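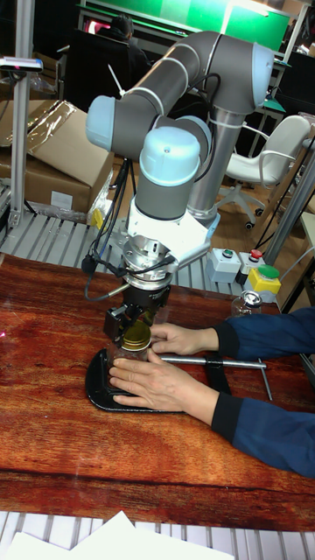

Mivine wrote:
How long should I leave chillies in salt before I blend them for fermented sauce?

Nilden wrote:
Overnight is enough for red ones, if you chop them first. I use 500 g of chillies and 40 g of sea salt, and in the morning there is plenty of liquid at the bottom of the bowl. Then I blend and put it in jars, with the lid only resting on top for the first days.

Bùi wrote:
I must disagree a little, sorry. 40 g is too much for my taste. My aunt makes it with half of this and it keeps well in the fridge until summer. Also she does not blend at all before fermenting, she blends after. The smell is softer this way.

Nilden wrote:
Half is fine in a cold kitchen. Mine is warm, and I have thrown away one batch with white fur on it, so now I stay on the salty side. You can always use less salt in the food later.

Mivine wrote:
Thank you both. I have 900 g to use, from the Sunday market, all red, and a few of them are already a bit wrinkled. Must I remove the seeds?

Bùi wrote:
Wrinkled is good, soft spots are not. Cut those out. Seeds I leave — they make the sauce thicker, but some people find them bitter.

Mistero wrote:
Take the seeds out. Every time I left them in, I was sieving the sauce afterwards and swearing at it. And please wear gloves, I rubbed my eye last November and I still remember it.

Nilden wrote:
Gloves, yes. About the seeds I am with Bùi. A sieve takes two minutes.

Mistero wrote:
Two minutes with your sieve, maybe. Mine is the one for tea.

Mivine wrote:
I will make one jar with seeds and one without, both with the lower salt, and keep them in the pantry where it is cool. Is garlic allowed at the start, or only when I blend?

Bùi wrote:
At the start, up to four cloves for your amount. It can turn a little blue, this is harmless.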